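Holau 社区美食节摊位报名系统故障记录（边修边写，写得啰嗦请见谅）

分类：活动筹备 / 本地吃喝 / 技术求助
分享 17　评论 4

状态：处理中，主要问题已解决
更新于2025年9月20日

先说症状。我们美食节的摊位报名和餐券预订用的是同一套系统，叫 Davine，五月份刚换的，换的时候大家都挺高兴，界面比以前那个表格清爽太多了！结果昨晚我正准备给各家摊主发确认邮件，打开后台一看，餐券已售 1,187 张。可是我们一共只放了 697 张出来啊。我当时真的是茶都凉了还端在手里没喝。

第一反应当然是有人重复下单。于是我把订单导出来，按邮箱排了一遍序，翻了好久，重复的倒是有，不过都是正常的，比如一家人分两次买，大人一次小孩一次。光靠这个根本凑不出多出来的那么多张。

然后我怀疑是缓存。退出登录，清缓存，换浏览器，手机上也看了一眼，数字纹丝不动。还是 1,187。

再然后我去翻了票种设置（早该先看这里的，唉）。我们的餐券分成人券和儿童券，儿童券附一杯热可可，用来在 Dokholm 广场那边的可可摊兑换。设置里儿童券下面多了一行“附加项目”，库存写的是 400。我盯着这个数字想了半天，怎么都想不起来自己什么时候填过它。

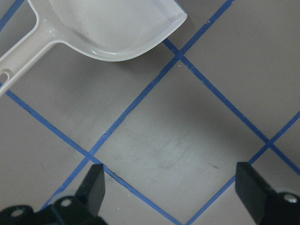 后来翻聊天记录才想起来，是酿酒坊 Goh 那边提过一句，想做品酒套票，我就随手建了个附加项目，打算以后再改名字，结果忘得干干净净。系统不知怎么把它挂到了儿童券下面。您没看错，品酒挂在儿童券下面……幸好前台页面没有显示出来，不然我真不知道要怎么跟家长们解释。

找到这个以后我以为就破案了，高高兴兴把附加项目删掉，刷新，总数一点没变。删掉的项目只是不再出现在列表里，汇总照样把它算进去。这一步我折腾到半夜，中间还试过：

1. 把附加项目恢复，库存改成零，再保存。没用，弹出一个红色提示说“库存不得低于已分配数量”。
2. 复制整个活动，在副本里改。副本的数字是对的，但是订单带不过去，等于白搭。
3. 把儿童券暂时下架再上架。总数闪了一下，又回去了。
4. 给 Davine 客服提工单，工单里贴了导出的订单和后台截图。

今天上午客服回了，回得比我想的快。负责我这张单子的是 Irfan Siregar，他让我先别再动票种，说附加项目的“已分配数量”是按儿童券的订单自动生成的，只在后台计数，客人那边没有多扣钱，也没有多发券。听到没有多扣钱我整个人都松下来了，毕竟退款这种事一旦开始就没完没了。

他给的办法是这样：先在“活动设置”里把“附加项目跟随主票”这个勾去掉，保存，等系统重新算一遍，再去删附加项目，顺序不能反。我照做了，第一次没成功，第二次发现是我忘了点页面最下面那个保存（上面那个保存只管当前标签页，这个设计我真的要吐槽一下，两个按钮长得一模一样）。点完等了一会儿，餐券已售终于回到一个正常的数，比放出来的总量少，剩下的还能继续卖。

可是新问题又来了。前台报名页现在对所有人显示“已售罄”，包括我自己。后台明明有余量，客人点进去按钮是灰的。Dokholm 的面包摊老板今天已经发消息问我是不是卖光了，语气还挺开心，我都不好意思告诉他是页面坏了。 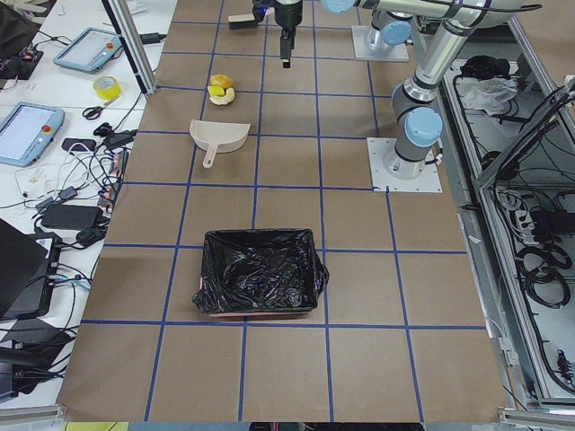
Leif Amundsen 说他上个月办音乐野餐时也碰到过灰按钮，是售罄状态卡在了候补名单上：系统以为票卖完了，自动开了候补，候补一开，购买就关了，哪怕后来余量回来它也不会自己关掉。他让我去“候补”那一页手动停用，别只清空名单，清空是不管用的。

我去看了，还真是！候补名单里已经有 2 个人在排队了，真是对不住他们。我停用了候补，给这两位各发了一封邮件说可以直接购买，顺便把购买链接附上了。前台按钮现在是亮的，我用自己的账号走到付款那一步，都正常。

还没解决的事情：

- 摊主确认邮件的模板里写的还是旧的可可兑换地点，需要改。
- 汇总报表的邮件里仍然写着 1,187，Irfan 说报表要到夜里才会重新生成，我明天再看。
- 品酒套票到底做不做，等 Goh 回话。做的话我会单独建一个票种，绝对不再往附加项目里塞了。

工单先不关，等报表对上了再说。要是哪位摊主收到了奇怪的通知，请直接转给我，不用自己去后台改，拜托拜托。

评论

可可配面包：刚才买到了，上午还是灰的，我还以为今年又没抢到呢。

阿苗妈妈：请问儿童券的热可可可以换成果汁吗？我家那个不喝甜的热饮。

作者回复 阿苗妈妈：可以的，到可可摊跟他们说一声就行，券是一样的。

Leif Amundsen：报表那个要是明天还不对，你看看导出时间是不是选了“活动创建以来”，我那次就是这个。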